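# Mini-Kocher mit Glasdeckel: Knauf wird locker, Deckel klappert

**pfannenrand** schrieb um 19:12

Ich betreibe seit Mai einen kleinen Elektrokocher von Selico, rund, pastellgrün, Glasdeckel mit Edelstahlring. Benutzt wird er für Reis, Linsen und Nudelsuppe, in der Regel einmal am Tag. Zwei Befunde:

1. Der Knauf auf dem Deckel dreht sich mit. Nachziehen hält ein paar Kochvorgänge, dann ist das Spiel wieder da.
2. Bei voller Leistung hebt sich der Deckel im Takt und klappert auf dem Rand.

Ist Punkt 2 eine Folge von Punkt 1 oder habe ich zwei getrennte Probleme? Ersatzteilnummer laut Anleitung für den Deckel komplett: 3336. Den Knauf einzeln führt der Händler in Lutport nicht.

---

**kalkrand_70** schrieb um 19:40

Zwei getrennte Probleme. Der Knauf ist mit einer Schraube durch das Glas befestigt, dazwischen liegt normalerweise eine Silikonscheibe. Wenn die hart wird, setzt sie sich, und die Vorspannung ist weg. Schraube raus, Scheibe prüfen, gegebenenfalls ersetzen. Passende Scheiben gibt es im Sanitärbedarf.

Das Klappern ist Dampfdruck. Dampfloch kontrollieren, sitzt bei Reis gern mit Stärke zu.

---

**Emaille** schrieb um 19:58

> Schraube raus, Scheibe prüfen

Und danach bitte handfest anziehen, ohne Akkuschrauber. Mir ist so ein Deckel an der Bohrung gesprungen, allerdings erst beim nächsten Aufheizen. Schraubensicherung würde ich an der Stelle weglassen. Das Zeug hat über dem Kochgut nichts verloren.

---

**topfgucker** schrieb um 20:21

Sehe ich anders als kalkrand_70. Das Dampfloch in diesen Deckeln ist für 200 ml Wasser auf voller Stufe schlicht zu klein, auch in sauberem Zustand. Ich habe hier einen Gallagher in ähnlicher Bauform, gleiches Verhalten ab Werk. Abhilfe: nach dem Aufkochen auf die kleine Stufe zurück. Mit der Dichtscheibe am Knauf kann es trotzdem zusammenhängen, wenn der Dampf vorher durch die undichte Bohrung entwichen ist und jetzt nur noch durchs Loch kann.

---

**kalkrand_70** schrieb um 20:35

Dann müsste das Klappern nach dem Nachziehen zunehmen und mit der Lockerung wieder abnehmen. @pfannenrand, ist das so?

---

**pfannenrand** schrieb um 21:03

Getestet, jeweils gleiche Wassermenge, volle Stufe. Knauf fest: Klappern. Knauf locker: Klappern, kein Unterschied feststellbar. Dampfloch war frei. Die These mit der Bohrung ist damit aus meiner Sicht erledigt.

Die Scheibe unter dem Knauf war tatsächlich hart und an einer Seite eingerissen. Bestellt ist jetzt ein Beutel mit 20 Stück, kleinere Mengen gab es nicht.

---

**Emaille** schrieb um 21:17

Wie hebst du den Deckel ab? Wer den Knauf seitlich greift und beim Abheben dreht, löst die Schraube jedes Mal ein Stück. Senkrecht von oben fassen, gerade hochziehen. Bei meinem zweiten Deckel ist seitdem Ruhe.

---

**pfannenrand** schrieb um 21:44

Vermutlich gedreht, ich werde darauf achten. Zum Standort, falls das für den Dampf eine Rolle spielt: Der Kocher steht auf einer dunkelgrauen Tischplatte vor einer weißen Wand mit Steckdose. 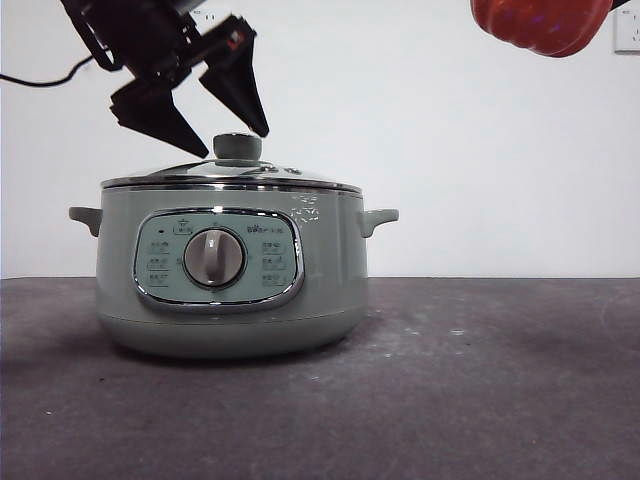 Den Abstand zur Wand habe ich bisher nach Gefühl gewählt. In der Anleitung steht dazu nur, man solle für "ausreichend Luft" sorgen, ohne Maß. Am Anstrich ist mir bisher nichts aufgefallen, ich möchte aber auch nicht warten, bis sich dort etwas ablöst.

---

**topfgucker** schrieb um 22:06

Für das Klappern egal, für die Wand nicht. Zum Kochen nach vorn ziehen und den Deckel so drehen, dass das Dampfloch in den Raum zeigt, weg von der Steckdose. Kostet nichts.

---

**kalkrand_70** schrieb um 22:15

Bei der Lochgröße gebe ich topfgucker nach dem Test recht. Aufbohren würde ich trotzdem nicht, das ist vermutlich Einscheibensicherheitsglas, und das zerfällt dabei komplett. Wer mehr Querschnitt braucht, legt einen Holzlöffel unter den Rand. Bei Onthorpe gab es mal Silikonringe mit Aussparung für solche Deckel, ob die noch lieferbar sind, weiß ich nicht.

---

**Emaille** schrieb um 22:31

Holzlöffel kippelt bei kleinem Durchmesser. Lieber Stufe zurück, wie oben geschrieben.

---

**pfannenrand** schrieb um 22:50

Stufe zurück funktioniert, der Reis braucht etwas länger. Nach dem Einbau der neuen Scheibe melde ich mich noch einmal.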